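# About Eshun

Eshun prints patterned wallpaper and matching floor mats for small interiors: alcoves, display boxes, closets, stair landings, booths and photo corners. We operate from two buildings in Runthorpe. Printing and trimming are done in the first. The second holds the pattern archive, the sample room and shipping.

## What we make

The current catalog lists 228 patterns. Each is sold as wallpaper, and most are also sold as a floor mat in a related drawing. Custom sizes are cut from the same stock as standard rolls, so color and line weight match across an order if it is placed at one time. Orders placed months apart may come from different print runs, and we mark the run number on the label of every roll.

The catalog is divided into four groups:

- **Kunduvura** - large florals in black line on white, with open backgrounds
- **Mumach** - small leaf and sprig drawings, mostly for floors
- **Plain grounds** - solid colors for trim and for walls next to a pattern
- **Archive reprints** - older drawings printed to order

## The archive

The archive holds 2,232 drawings. The oldest were made with pen on tracing film and are stored flat in drawers. They were scanned at full size, and the scans are what we print from. Where a pen line has broken up with age we leave the break in place unless it interferes with the repeat.

A drawing moves from the archive to the catalog only after a full-width test. Patterns that look even on a letter-size sample often show bands or gaps when hung across a wall, and large flower heads are the usual cause. We adjust the vertical offset first. If this does not correct it, the secondary elements (stems, dots, small leaves) are redrawn and the main motif is left alone.

## Using pattern in a small space

Most of our customers are covering less wall than the average bedroom has. At that size a repeat may appear only once or twice on each panel, so the position of the first cut matters more than it does in a full room. We recommend marking the center of each main flower on the back of the sheet before trimming.

Where three walls meet a patterned floor, line weight should differ between the two. Heavy black outlines on the walls sit well over a pale ground with finer drawing, such as fern fronds or small sprigs. Two heavy patterns at a right angle make the corner hard to read.
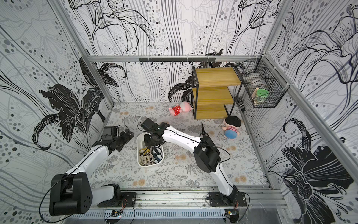
Corners are the other common question. We do not advise wrapping a large floral around an inside corner. Cut at the corner, start a new sheet, and let the flowers fall at different heights on facing walls. Exact symmetry tends to look like an error once a shelf or rail crosses it.

## Samples and orders

Samples are letter size and carry the pattern name, group and run number. Full-width strips are available for Kunduvura patterns - we suggest one before any large order. Custom cutting requires a sketch with height and width for each panel, measured at both ends.

The sample room in Runthorpe is open by appointment from 9 a.m. to 3 p.m. and closes in July for inventory. Orders received during that month are printed in August, in the order they arrived.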